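Skamel Household Skills Project
Progress report to the Pronden Fund, covering the period to the end of February

Dear friends at Pronden,

Thank you once again for your patience over the winter, and for the kind note you sent after our last report. We have a good deal to tell you this time, most of it happy, and we'll try to keep it in some sort of order. The bathroom work is well under way, so we'll begin there.

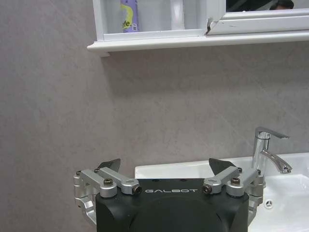 Bathroom sessions, wrist camera views, gripper open.

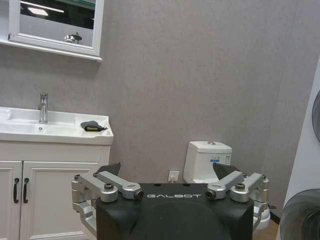
Our collection total now stands at 2,180 accepted demonstrations, which puts us comfortably past the point we promised you for this stage. Getting there took longer than we had hoped, mainly in the early weeks, when our operators were still learning how slowly one has to move for a recording to be any use to the learning system. Kitchens made up most of the early material, and we were a little nervous about moving on to bathrooms, where everything is white or shiny and there is so little room to turn an arm around. A chrome faucet on a glossy white sink, with a plain gray wall behind it, gives the model very little to hold on to, and we want plenty of examples of exactly that sort of view. Over 400 of the accepted demonstrations now come from bathrooms, and we expect that share to keep growing through the spring.

The task list has settled down nicely. Operators work through picking up a cloth from the edge of a sink, reaching for bottles on a cabinet shelf, and turning a faucet lever on and off. The cloth task has been the slow one. A crumpled cloth never lies the same way twice, and our reviewers at Varnton were (quite rightly!) strict about throwing out any attempt where the fingertips dragged along the ceramic before closing. We have since rewritten the instructions so that every attempt begins with the jaws fully open and a short pause above the object, and the rejection rate has come down a good bit.

We should own up to two delays. A batch of recordings had to be labeled a second time after we found that the arm positions and the camera views had drifted out of step with each other. The fix itself was small, but checking everything afterward ate up most of a month. The second delay was in signing up homes and furnished rooms to work in. We now have 3 that we can return to whenever we like, and Hassanpour has offered us the use of another from the start of the summer, for which we are very grateful.

On the learning side, we have trained a first model on the kitchen material alone and a second on everything together. It's early, and we would rather not quote results until the tests have been repeated, but the second model does seem steadier when it reaches for things near a sink.

Spending is in line with the budget you approved. We have moved a little money from travel into operator hours, as we discussed, and the revised table is attached.

For the next period we plan to finish the bathroom set, start on laundry tasks, and send you a sample of the labeled data to look through at your leisure. If you would like to come and watch a session, mornings are best, and we would be so pleased to have you.

With warm thanks,
The Skamel team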